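Gredon opens table repair service to homes across the district

Old kitchen and dining tables can be booked in from July at the Stendovum workshop 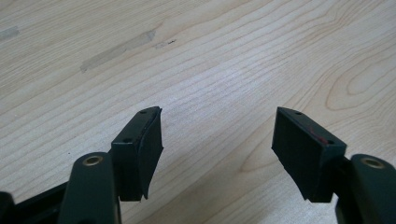 Furniture restorer Gredon is opening its table repair service to private customers from July. Until now the workshop at Stendovum has taken work only from schools, cafés and libraries. The new service covers cleaning, light sanding, scratch repair and refinishing of solid wood tops. Most of the jobs it expects are small ones: a pale top with a close, even grain, a long greyish smudge running across it and a few small dark scratches beside it. Marks of that kind are often treated on the spot, without stripping the whole surface.

Over the past year the workshop has repaired more than 200 tables for its existing customers. Of the tops brought in, 96 needed cleaning and a fresh coat of oil and no other work.

"People ring us and ask whether a table is worth saving," said Rianne Vanhove, workshop manager at Gredon. "We look at the top first, then the joints. If the grain is sound we can usually do something with it. Grey patches worry people a lot, and many of them come out with a mild cleaner and a soft pad."

Customers can bring a table top to Stendovum or ask for a home visit. Each piece is inspected under a plain work light and the customer is given a written price before any work starts. The fixed price for cleaning and oiling a top for up to six people is €194. Full sanding and refinishing of the same size costs €319. Both prices include collection and return within the district. Veneered tops are accepted for cleaning only.

The oils and waxes will be supplied by Dierckx, which has worked with Gredon on its school contracts. Customers may choose a clear matt, clear satin or lightly tinted finish. Samples on pale and dark woods can be seen at the workshop counter.

Henk De Bruijn, who leads the finishing team, advises owners to leave scratches alone before a visit. "Please don't fill them with crayon or shoe polish," he said. "We have to take it all out again, and on a light wood it leaves a stain. Wipe the table with a damp cloth, dry it along the grain and leave the rest to us."

Cleaning and oiling takes three working days. Refinished tops are kept for nine, including drying time. A loan table can be arranged for households that need one.

Bookings are open now at the Stendovum counter, or by telephone between 9am and 4pm. The workshop is at the rear of the Sastusden yard, with parking beside the loading door.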